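동네생활 > 이사·정리 > 자유수다
제목: 이사 박스에 글씨 크게 쓰는 거, 진짜 의미 있나요
댓글 많은 글 · 조회순 · 최신순

감자전두장
다음 달에 이사합니다. 포장이사 견적 받았다가 조용히 창 닫고 반포장으로 돌렸어요. 지금까지 싼 박스가 39개인데 배우자가 박스마다 네 면 전부에 내용물을 써야 한다고 주장합니다. 저는 어차피 기사님들이 거실에 산처럼 쌓아 놓고 가시니까 방 이름만 쓰면 된다는 입장이고요. 이 문제로 어젯밤에 목소리가 좀 커졌습니다. 경험자분들 판결 부탁드려요.

느린우체통
배우자분 승. 저는 지난번에 "잡동사니"라고만 쓴 박스가 17개 나왔습니다. 그중 하나에 공유기가 있었고요. 사흘 동안 휴대폰 데이터로 살았어요.

hudska_7
저는 글쓴이 편입니다. 네 면에 다 쓰려면 마커 한 통 비우고 손목도 비웁니다. 방 이름 + 번호만 쓰고 목록은 휴대폰 메모에 두세요. 12번 안방, 이런 식으로. 검색도 되고 좋아요.

느린우체통
그 휴대폰 배터리가 나가고 충전기는 12번 박스에 있는 상황은 생각해 보셨는지

hudska_7
충전기를 박스에 넣는 분과는 토론이 어렵습니다

감자전두장
두 분 싸우지 마세요. 싸움은 저희 집에서 충분히 하고 있습니다.

Aitana Aguirre
스페인에서 살다가 왔는데요, 저는 이사 때 글씨보다 색 테이프가 훨씬 나았어요. 부엌은 노랑, 욕실은 파랑. 새 집 방문에도 같은 색을 붙여 두면 기사님이 안 물어보고 바로 갖다 놓으십니다. 제 한국어 글씨를 못 읽으셔서 시작한 방법이긴 한데 결과적으로 제일 편했습니다.

오후네시
색 테이프 저도 해봤는데 다 쓰고 나니 어느 색이 어느 방인지 적은 종이를 박스에 넣었더라고요. 보라색은 아직도 무슨 방인지 모릅니다.

Aitana Aguirre
그래서 방문에 붙이는 거예요 ㅎㅎ 종이에 적지 말고요.

달팽이관리인
글씨든 테이프든 그건 본질이 아니라고 봅니다. 문제는 같은 박스에 성격이 다른 물건이 들어가는 거예요. 처음 열 박스까지는 다들 양심적으로 쌉니다. 그릇은 그릇끼리, 책은 책끼리. 그러다 이사 전날 밤 열한 시쯤 되면 국자랑 양말이랑 보험증권이 한 박스에 들어가요. 거기다 뭐라고 쓸 겁니까. "인생"이라고 씁니까.

저는 그래서 천으로 된 것만 따로 모으는 박스를 하나 둡니다. 커튼, 행주, 철 지난 장식 같은 거요. 깨질 게 없으니 맨 위에 올려도 되고 늦게 풀어도 되고, 프릴 달린 빨간 천 같은 건 뚜껑만 열면 바로 보이니 글씨도 필요 없습니다.
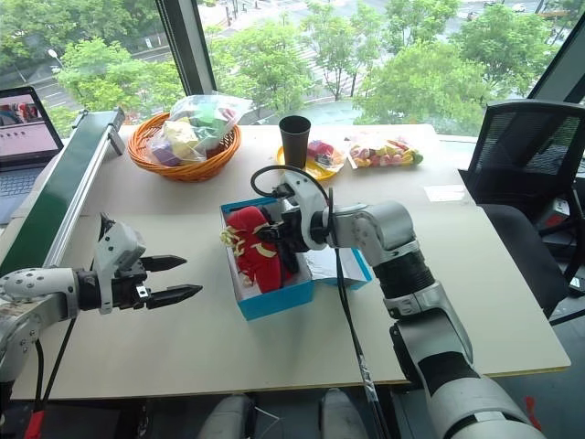

천 박스는 동의하는데 맨 위에 올리는 건 반대예요, 하고 Napaporn Thaweesak 님이 바로 받으셨네요. 커튼은 첫날 밤에 필요하다고요. 맞은편 동에서 제 잠옷을 다 봤습니다, 라고도 쓰셨는데 이 부분은 제가 드릴 말씀이 없습니다. 커튼은 빼겠습니다.

Napaporn Thaweesak
커튼, 휴지, 가위, 슬리퍼. 이 네 개는 박스 말고 그냥 들고 가세요. 특히 가위요. 가위가 든 박스를 열려면 가위가 필요해요.

hudska_7
열쇠로 뜯으면 됩니다

Napaporn Thaweesak
새 집은 도어락이었어요.

느린우체통
ㅋㅋㅋㅋ 졌다

오후네시
근데 천 박스에 그릇을 같이 넣으면 완충재도 되고 일석이조 아닌가요? 저는 접시를 전부 수건으로 쌌는데 한 장도 안 깨졌습니다.

달팽이관리인
안 깨지긴 하는데 풀고 나면 수건을 전부 다시 빨아야 합니다. 저는 박스 먼지 묻은 수건으로 얼굴 닦고 싶지 않아요.

오후네시
저는 닦았고 아직 살아 있습니다

별책부록
지나가다 씁니다. 지난 5월에 이사한 사람인데요. 네 면에 다 썼습니다. 굵은 마커로 정성껏요. 기사님들이 글씨 있는 면을 전부 벽 쪽으로 돌려 쌓으셨고 윗면에는 다른 박스를 올리셨습니다. 네 면에 썼는데 그게 어떻게 가능하냐고 물으신다면, 사방을 박스로 둘러싸면 가능합니다.

감자전두장
이 댓글 배우자한테 보여줬습니다. 한참 읽더니 그럼 윗면까지 다섯 면에 쓰자고 하네요.

별책부록
아니 그 뜻이 아니고요

Aitana Aguirre
윗면에도 다른 박스가 올라간다고 분명히 쓰셨는데...

달팽이관리인
배우자분이 그냥 글씨 쓰는 걸 좋아하시는 것 같습니다. 그러면 말리지 마세요. 이사 준비 중에 좋아하는 일이 하나라도 있는 사람은 귀합니다.

hudska_7
번호제 한 번만 더 홍보하고 갑니다. 번호를 쓰면 박스가 하나 없어졌을 때 압니다. 글씨만 쓴 분들은 뭐가 없어졌는지 겨울 돼서야 알아요. 전기장판 찾다가.

느린우체통
이건 좀 설득력 있네요. 저 전기장판 아직 못 찾았거든요.

오후네시
보라색 박스에 있는 거 아닐까요

느린우체통
보라색은 님네 집이고요

감자전두장
결론 났습니다. 번호는 제가 쓰고 내용물은 배우자가 쓰고, 마커는 한 통 더 주문했어요. 색 테이프도 장바구니에 담겨 있는데 제가 담은 건 아닙니다. 혹시 에어컨 이전 설치는 이사업체에 맡기셨나요, 따로 부르셨나요? 견적 차이가 커서요.

hudska_7
그건 새 글로 파세요. 그 주제는 댓글이 여기보다 훨씬 험합니다.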